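Rutis: where we've got to with the film

Last updated: November 2021

14 shares | 3 comments

Hello to everyone at the Valtonen Fund, and to anyone else who's wandered in. It's time for our second progress report, and I've a lot to get through because the last one was written before we'd shot a single frame and this one is written with the whole thing in the can. Well, nearly the whole thing. I'll come to the ferry.

The short version is that Rutis is filmed, we're in the edit, and we are two weeks behind the schedule I sent you in the spring. Those two weeks all went in one place, which was the harbour at Avus. We'd planned the big quarrel between the two sisters for the quay at low tide, and we had a lovely flat calm for the rehearsal, and then a wind got up that made the sound completely useless. We tried it with the boom tucked in behind the fish crates. We tried it in the lee of the ice house. In the end I moved the scene indoors, rewrote half a page overnight and shot it in the net loft, and I think it's now the best thing in the film. Our lead says she'd never have got so quiet outdoors, and it's the quiet that does it.

You asked last time about the rumours, so I'll say something about those. A couple of the gossip pages picked up a story that our two leads weren't speaking and that one of them had walked off. It came from one blurry photo of somebody getting into a car. She was going to the dentist! We put out a two-line statement through Plilix, our production company, and it had mostly died down by the end of that week, though I still get the odd email about it. I'd like to leave it there if that's all right with you, and if anyone from the press rings the Fund directly, please send them our way.

Crowd day was the one I'd been dreading. We had more than 600 people turn up for the regatta scene, which was a good deal better than I'd hoped for from a few posters and a notice in the bakery. They brought their own hats. The catering was soup, and then when the soup went it was bread, and then I believe it was crisps. We got all the wide shots by mid-afternoon and used what was left of the light for close-ups of the band, who aren't in the script but very much are in the film now.

Money next. Your grant has gone where the budget said it would, with one change that I've already cleared with your office: 667 pounds moved from costume to marine hire. The costume people found most of what they wanted in charity shops and were terribly smug about it (quite right too), and the boat cost more than the quote once we'd added the skipper's extra hours. Everything else is within its line. Receipts are in the folder, sorted by week, with a note on the ones that got rained on. The final payment isn't due until picture lock and I won't be asking for it early.

Now, the ferry. There's one shot outstanding, the very last of the film, where the younger sister watches the boat go out. The old ferry was off for repairs for our whole stretch at Avus and the replacement looks like a floating car park. The company tells me the proper one will be back in January, so a tiny crew will nip over for a day and get it then. Camera, sound, me, one actor, a flask. It's in the budget as a pick-up day, so there's nothing new to pay for.

As for the edit, we've got the first 50 minutes in a rough shape and I've watched them so often I've started mouthing along. It's slower than I expected at the start and quicker than I expected in the middle. The aunt has lost a scene, which I was sorry about, but we knew where the story was going without it. The composer has sent three sketches for the opening -- the accordion one is a bit jolly, the piano one made the editor cry, and the third is both together, and we're arguing about it. I'll send you a link when there's something I'm happy for other people to see.

Still on my list before the next report:

- finish the assembly and show it to a small room of people who owe us nothing
- re-record four lines from the net loft, where a gull got in
- settle the title, as our distributor wonders if anyone outside the islands will know how to say Rutis (it rhymes with "cutis", which helped them not at all)
- have the trailer cut ready to go with the poster
- pay the skipper a proper visit with cake

One more thing, about credits. You sent us the Fund's new wording and I've passed it to the titles designer. She's asked if the name can sit on its own card at the front and again in the end roll. I've said yes unless I hear otherwise, so do shout if that's wrong. 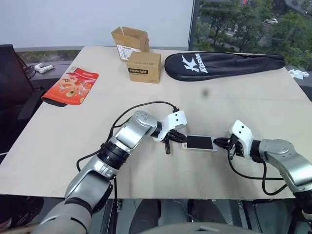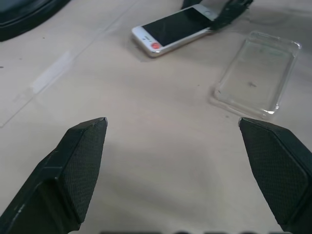

A white smartphone on a pale tabletop.

Thanks again for your patience over the delay, and for ringing when the wind was at its worst. That call cheered up the entire net loft.

3 comments

harbourhat: I was in the regatta crowd, blue hat, near the band. Please tell me the band stayed in. My mum has told the whole street.

slowreel: Keep the title! I've learnt to say far harder ones. Piano for the opening, please.

netloft_fan: Any idea yet when there'll be a showing in Avus? We'd fill the hall twice over, and there'd be better soup.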